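Water by the tankful

Mali Griffiths has lived on tank water for most of her life. Her place at Baltgate sits at the end of a gravel road, 59 kilometres from the nearest town supply, and everything that comes out of her taps has first run off the roof.

"You learn to look at the sky a lot," she says. "My dad used to tap the side of the tank every night before bed. I do it too."

The worst year was the one when it stayed dry until September. She bought in 3 loads from a carter, Octavio Lagos, at $569 each, and the family cut showers to two minutes.

"The kids thought it was a game for the first week. After that they were just grubby and cross."

She cleans the gutters herself before winter and has a mesh screen over every inlet. Leaves are a bother, but possums are worse. Asked whether she would connect to the mains if the pipe ever reached her gate, she takes a while to answer.

"Probably, for the garden. I'd keep the tank for tea."

Her advice to new owners is to find out how much the kitchen uses before buying a bigger tank. A full dishwasher is fine by her. A running tap is not, and she still rinses vegetables in a bowl and carries the water out to the lemon tree. 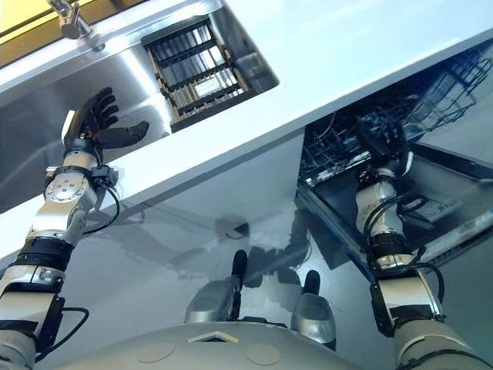
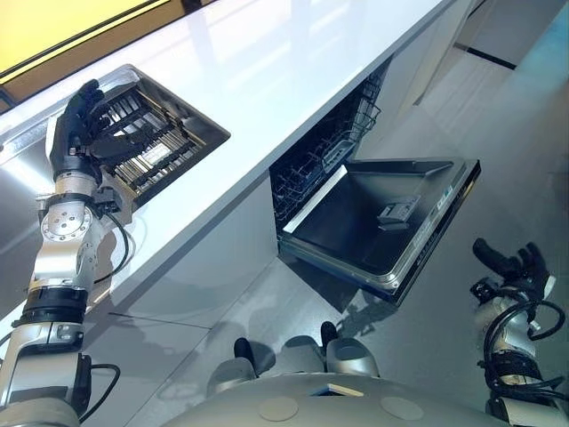 Sink set into a white countertop.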